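The district bought the badges in September, before anyone asked what they were for. There were 255 of them, they lived on a platform called Verkisent, and every teacher at Haruna Middle School was to earn four by spring.

I had taught seventh-grade science for long enough to know how to handle a thing like this. You smile, you log in once, and you wait for the superintendent to get a job in another state.

This one was different, because there was money in it. Whoever earned the most badges would receive a classroom grant of $4000, and my microscopes were older than my students' parents.

So I began. I earned Reflective Listener by leaving a video running while I made soup. I earned Growth Partner by writing "great point" under the posts of 56 strangers. Late one night I earned Authentic Voice, using a paragraph the platform had supplied.
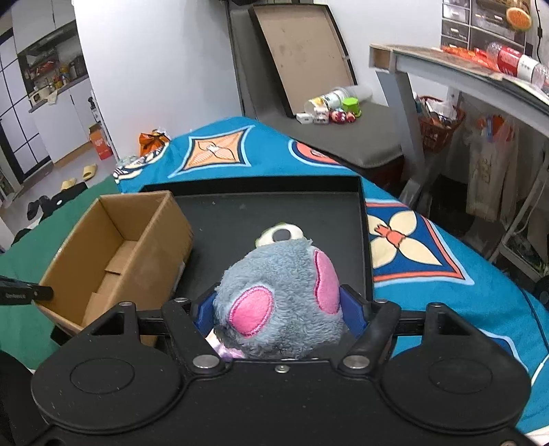

The art teacher wanted to know whether I had learned anything yet. I said I had 2380 points. She said that wasn't what she had asked, and went back to scraping glue off a stool.

She had no badges at all. What she had was a room full of kids after the last bell, cutting up cereal boxes and arguing over how to make a marble run go uphill. I went in to borrow a stapler and stayed until the buses left. A boy who had not spoken in my class since the unit on rocks explained to me, with some pity, that I was thinking about momentum all wrong. He was right, too. I had been thinking about it wrong for eleven years, and teaching it that way to other people's children.

I went home and looked for a badge that covered this. The closest was Peer Collaboration, Level 2, but it required a second adult and a signed form.

The next day I moved my desks against the wall and told my fourth period to build something that fell down in an interesting way. By lunch we had lost a ceiling tile. The art teacher came over to look at the hole and said it was a good one, and I was prouder of that than I had been of Growth Partner. 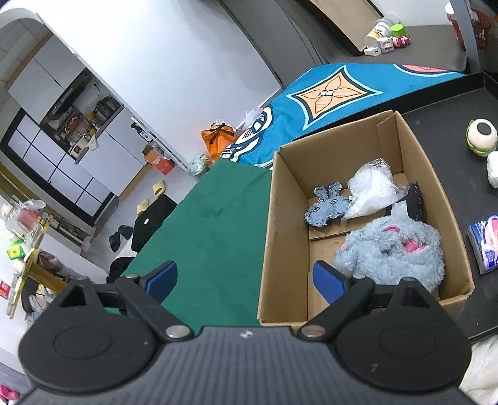 Odds and ends in a box.

The grant went to a gym teacher at Biltero Elementary, who had found out that you could take the fire safety quiz as many times as you liked. I wrote her a nice note. Under it, the platform offered me a badge for writing the note.

I thought about it for a day or so. Then I clicked Accept, and went to ask the art teacher if she had any more cereal boxes.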